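Scheduling App for Shared Equipment — Project Report
By Usha Rao and Hanyu Ren, May

Our project was a booking tool for the shared lab at Plelthorpe. Before this, people used a paper sheet on the door. Double bookings all the time. We called the tool Clullia and built it in one term, mostly evenings.

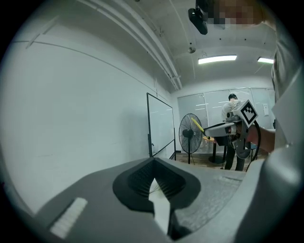
Testing ran with 34 users and 104 bookings. Two clashes got through, both from the time zone bug (fixed now). Every item needs its own entry, even small stuff — a standing fan like the black one counts, same as the big tools. Search was slow at first, then Elango Sundaram added an index and it was fine.

Not finished: reminders, and teh phone layout. Passwords reset works but the email looks bad. Next group should start with reminders.

We use cookies to improve your visit. Accept | Decline
Contact | © Sornville Student Projects | Back to top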